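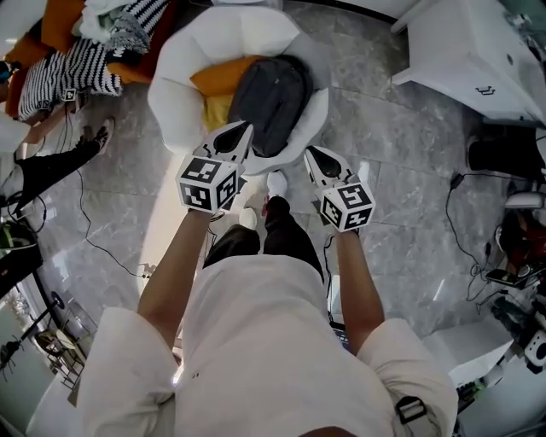
Yvette Gill asked whether anyone had read the lease for the Stuvside reading room all the way through before the last meeting voted to renew it. She said she had, over two evenings, and that the rent was the least of it. Clause 11 lets the landlord pass on "reasonable improvements" to the tenant, and she could find no place where reasonable is defined.

Minutes, Eltmont Library Friends
Jun 19, 2026
In the chair: Rui Salgado
Notes taken by the secretary

The above came up before the meeting was formally opened and is recorded at Yvette's request.

1. Minutes of the last meeting
Agreed, with one change. Item 6 said members were "broadly happy" with the new opening hours. Two members said they had not been happy, broadly or otherwise, and had said so at the time. The line now reads "opening hours were discussed."

2. Stuvside lease
The chair said the vote to renew still stands but nothing has been signed. Asked what the landlord had in mind by improvements, he said he had been told on the phone there were no plans. It was pointed out that the same thing was said of the parking lot the year before it was dug up. The chair agreed to ask for it in writing.
A member said we were being too suspicious and that the landlord had always been decent to us. Yvette replied that a decent landlord would have no trouble putting a cap in the lease.
Agreed: no signature until clause 11 has a dollar limit or is taken out. Rui to write this week. The heating clause was also raised and put off to July, as only three people had brought a copy.

3. Flavari catalog system
The salesperson from Flavari has sent a second quote. It comes to $3,065 for the first year. The price for later years is given as "in line with usage." The secretary wrote back to ask what that means and got a brochure.
Points made:
The current catalog is slow but it works, and everyone on the desk knows how to use it.
The quote says the new one will "bring readers back." Several members wanted to know from where. The people who stopped coming mostly did so when the bus route changed.
Moving our records over is charged separately, and that charge is missing from the quote.
The free trial needs a card number.
In favor, it was said that the old software is no longer being updated and we will have to do something sooner or later. This was accepted. Whether it has to be this, and this year, was not.
Agreed: ask for a three-year price with the record transfer included. If it has not come by the July meeting, the item is dropped. No card number to be given to anyone.

4. Summer reading program
Last year's report says 83 children took part. Yvette asked if that was the number who signed up or the number who finished. The chair looked it up and it is the number who signed up. There is no record of how many finished. She said she didn't see how we could call it our best year on that basis, and asked that the phrase be taken off the flyer before it goes to print.
There was some pushback. One member said children had plainly enjoyed themselves and that it was a shame to reduce it to a tally. After some back and forth it was agreed that the flyer will give the dates, the place and the age range and leave it there. Reading logs will be collected at the end this time.
Prizes: bookmarks again. The suggestion of a grand prize drawing was not taken up. A bicycle was mentioned but no bicycle has been offered.

5. Book sale
The Chan room at the community center is free on the Saturday we wanted. Correction from the chair during the meeting: the morning only. Setup will have to be done the evening before, if the center will lend us a key. It has said "probably." The secretary to get a yes or a no.
Pricing was discussed for longer than it needed. Hardcovers stay at $4. The plan to price art books one by one was voted down, as it was tried before and most of them came home with us again. Encyclopedias will not be accepted, including from members.

6. Any other business
The drop box is sticking again. It was repaired in the spring and we paid for the repair. Rui to find the receipt and see if there is a guarantee on it.
A letter from the town invites us to a "listening session" on library funding. Yvette asked if the budget had already been set. The letter does not say. She will go and report back, though she asked that nobody get their hopes up.

Next meeting in July, same room, unless the lease question has been settled in some way that prevents it. Heating clause first on the agenda. Please bring your copy.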